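Household Advice Sheets
Laundry and Linen: Washing, Drying and Storing Cotton

Published by the Stilura Household Advice Service
Last reviewed March 2, 2019

This sheet replaces the earlier sheets on cotton washing and on airing cupboards. It applies to everyday cotton garments, bed linen and towels. Wool, silk and items marked for dry cleaning are dealt with separately.

Before washing

Read the care label on each item before it is washed for the first time. Where the label has been removed or can no longer be read, cotton of a dark or strong colour should be washed at 30 degrees and white cotton at 40 degrees. Higher temperatures are suitable for towels, tea towels and bedding used during illness, provided that the label permits them.

Sort by colour first and by weight second. Heavy items such as jeans and bath towels should not share a drum with light shirts. They hold more water, take longer to spin and rub against thinner fabric throughout the cycle. Close zips, fasten hooks and empty all pockets. Paper handkerchiefs are the most frequent cause of complaint in our correspondence and can be removed from dry clothing with a soft brush, though the work is tedious.

Turn printed and dark garments inside out. Buttons may be left undone, as a buttoned shirt puts strain on the stitching when it twists in the drum.

Stains

Treat stains as soon as possible and always before the item is exposed to heat.

Tea and coffee: rinse from the back of the fabric with cool water, then work in a little liquid detergent and leave for 30 minutes.
Grease and cooking oil: apply washing-up liquid directly to the dry fabric, leave for 5 minutes, then wash at the warmest temperature the label allows.
Blood: soak in cold salted water. Warm water will set the mark.
Grass: dab with white vinegar diluted with an equal quantity of water. Test on an inside seam first.
Candle wax: allow to harden, lift off what will come away with a blunt knife, then press between sheets of plain paper with a warm iron.

Never combine bleach with vinegar or with any other cleaning product. The fumes are dangerous, even in a well-aired room.

Loading and detergent

A cotton load should fill the drum loosely, with space for a hand to be placed on top of the washing. Overfilling leaves detergent in the fabric and produces deep creases. A very small load may fail to spin evenly, and the machine may stop before the end of the programme.

The dose printed on the packet depends upon the hardness of the water supply. Households in the Turard and Kourkoulas districts receive hard water and should follow the upper figure. Those in the Cilis valley receive soft water and may use the lower. Too much detergent leaves towels stiff and gives dark cotton a grey bloom. Where this has already occurred, run the load again without detergent.

Fabric conditioner should not be used on towels. It coats the loops and reduces their ability to take up water.

Drying

Remove the washing promptly when the programme ends. Cotton left in the drum for several hours will crease and may acquire a sour smell, in which case it must be washed again.

Shake each item firmly once or twice before hanging it. T-shirts should be hung by the hem, with pegs placed at the side seams, so that peg marks do not appear at the shoulders. Shirts with collars are best dried on a hanger with the top button fastened. Hang sheets with the fold over the line by a hand's width and peg at intervals along it.

When drying indoors, open a window or run an extractor fan, and keep the door of the room closed. Damp laundry should not be placed directly on radiators. Airers should stand clear of the wall to allow air to pass behind them.

Sorting and folding

A made bed is a convenient height and size for sorting clean laundry. Smooth the cover, make sure that it is clean, and take the garments one at a time. Knots and twists should be undone by hand and the fabric eased flat before any fold is made, as a crease folded into a drawer is difficult to remove without an iron.
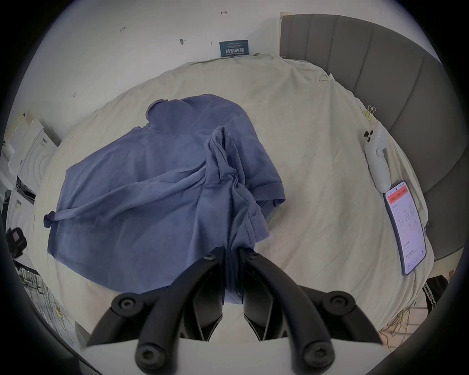

A cotton T-shirt on the bed, before smoothing and folding.

To fold a T-shirt, lay it face down and smooth it from the collar towards the hem. Bring one side to the centre of the back and turn the sleeve outwards so that it lies along the fold. Repeat with the other side. Fold the hem up to the collar, then fold once more if the garment is to stand upright in a drawer. The width of the finished parcel should suit the drawer, and it is helpful to measure this beforehand.

Fitted sheets are folded by tucking one corner inside the next until all four sit together. Lay the sheet down, straighten the elastic edge inwards to form a rectangle, and fold in thirds. Perfect edges should not be expected. A complete set may be kept together inside one of its own pillowcases.

Ironing

Iron cotton while it is slightly damp, or use steam. Begin with the collar, followed by the cuffs, sleeves and body. Printed designs must be ironed from the reverse side. Leave ironed garments to cool on a hanger before they are put away, or they will crease again under their own weight.

The iron should be descaled every two to three months in hard water districts. Consult the manufacturer's instructions, as some models are damaged by vinegar.

Storage

Cotton must be completely dry before it is stored. Seams, waistbands and hems are the last parts to dry and should be checked with the fingers. Line wooden shelves with plain paper or washed cotton cloth, to prevent the wood from marking white linen over time.

Place freshly laundered sheets at the bottom of the pile and take from the top, so that all sets receive equal wear. Leave the cupboard door open for an hour each week. Lavender bags are pleasant but offer limited protection against moths, which in any case seldom trouble clean cotton.

Clothing put away for the season should be washed first, even where it appears clean. Traces of perspiration and food turn yellow in storage. Boxes with lids are suitable in dry rooms. In lofts and garages, breathable bags are preferred, and these should be inspected in February, when condensation is most likely to have collected.

Worn-out cotton

Cotton that is no longer fit to wear may be cut into squares for dusting and polishing. Remove buttons and keep them in a jar. Cloths used with linseed oil must be laid flat outdoors to dry before disposal, as they can catch fire if left in a heap.

Related sheets

Sheet 106: Removing limescale from household appliances
Sheet 107: Care of wool and knitted garments
Sheet 112: Mildew in cupboards and wardrobes

Printed copies may be requested in writing from the Stilura Household Advice Service, PO Box 1145. Please state the title of the sheet and enclose a stamped, addressed envelope.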